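Treva household robot project
Progress report to Flindar, 4/22/24

In this period we worked on the kitchen tidying task. The robot has to take vegetables and small packets and put each one in the place where a person would expect it. We recorded 1118 attempts in 2 kitchens. The second kitchen, which we call Lena, was ready later than planned, and its results are not yet fully checked.

Firm things with a simple shape are handled well enough for our purpose. Soft packaging is still the weak point. A crisp packet changes its form with each touch, and the plan made one moment before is then no longer good.
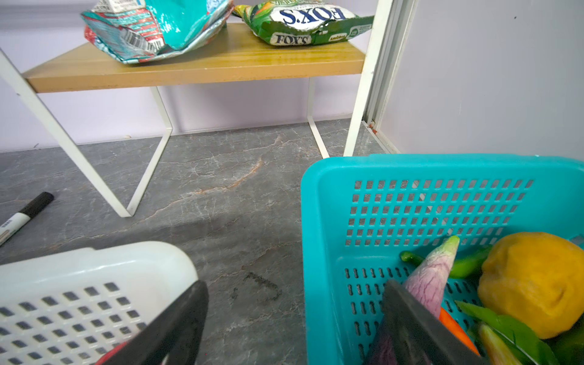
Mixed baskets are also difficult – leaves and stalks lie over the other vegetables, and the fingers have little space between them and the basket wall. We have reduced the closing force, and the robot now looks again before each grasp. It is slower in this way, but we prefer it for the moment.

Can the machine do this chore in a normal home today? Our answer is no, not without a person near. The Radonjić gripper pads will be changed in the next weeks, and after this we will repeat 50 attempts with packets only. We ask to move the 3 home visits to November. The budget stays the same.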